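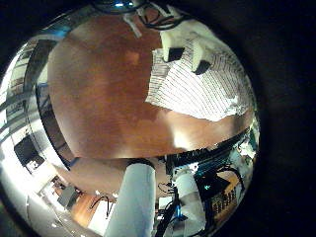
Notes for the talk "What we learned from the open day", January 29, 2018

Slide 1. Title
Wait until people sit down. Say good afternoon, thank the hosts at Kordestani for the room and the coffee. Say that I will speak slowly and that questions are welcome in the middle, not only at the end.

Slide 2. Why we opened the lab
We had a hand that works on our own table, with our own people next to it. The Nolel project is in its second year and until the open day only partners from Brirnent had seen the hand move. We wanted to know two things. Can a visitor understand what it does in a short time? And does it still work when strangers are talking and leaning on the table?
Do not go into the budget here. If somebody asks, say I can talk about it in the break.

Slide 3. The day in short
We had 53 visitors, divided into three groups. Most of them were from small companies that pack or sort things, a few were students, and one group of retired engineers came together in one car and stayed until we locked the door.
Each group had a short introduction, then the demonstration, then free time at the table. The free time was the best part and we made it too short. Next time I would cut the introduction by half.

Slide 4. What the hand sees
Pause here and let people look before I speak.
The camera sits at the wrist, close to the fingers, and it has a very wide lens. So the hand always sees its own fingers, and it also sees the table and a big part of the room. The table is flat, of course, but in this view it looks like a hill. Visitors were surprised by that and many of them asked if the lens was broken. It is not broken. We need the wide view so that the object does not disappear when the fingers come near to it.
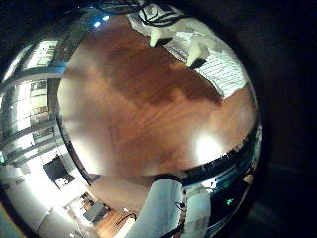
View from the wrist over the wooden table. The two white fingers are at the bottom, the striped sheet is at the upper right.

Point to the bright spot on the wood. Glare like this is a real difficulty for us. The program can take a strong reflection for the border of an object, and then the fingers close in the wrong place. One visitor proposed a matte table cover. This is a good idea and it costs almost nothing, and I am a little ashamed that we had not tried it.
Mention the stripes also. A pattern of thin lines gives the program something to hold on to when it measures distance. Plain wood is harder.
(If we are late, skip the stripes.)

Slide 5. Numbers
During the day the hand made 408 attempts to pick something up. We saved 1,369 still pictures from the wrist camera, and they are now with the team at Brirnent for sorting.
I will not show a success rate today. We changed the settings between the groups, so one number for the whole day would not be fair. Say this clearly, it was asked at the last talk also.

Slide 6. Inside the hand
This part is for the technical people, but everybody can follow. Speak about the cables first. Visitors looked at the cables more than at the fingers! A cable needs a free loop so the joint can turn, but a loop that is too big catches on things. We still have no perfect answer. The software from Flulell can limit how far the wrist turns, and this helps, but it makes some positions impossible to reach.

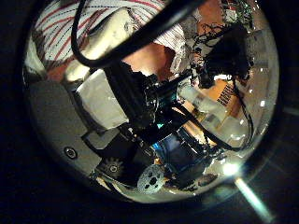 Close view of the mechanism, with the gray metal plate at the left and the wiring at the right.

Show the screw in the plate, then the small gear and the white disk with holes near the bottom. Then go to the black parts in the center. Explain that a repair of the wiring takes us longer than a repair of the mechanics, and that a cover would protect the wires but also hide the fault.
Drink water.

Slide 7. What visitors asked most
Can it hold something soft? Sometimes. It depends on how thick the thing is.
How strong is it? Not strong. We chose small motors on purpose.
What happens when the power goes away? The fingers stay where they are and a person must open them by hand.
When can I buy it? There is no product yet. Please do not promise anything here, even if they ask in a friendly way.

Slide 8. What we will change
Longer free time at the table. Matte cover. A second screen, so that people in the back can follow the wrist view too. We also want a printed sheet with the main words explained, as "gripper" and "wrist" were not clear to everyone.
The next open day is planned for March and the list for names is by the door. Leave this slide on during the questions.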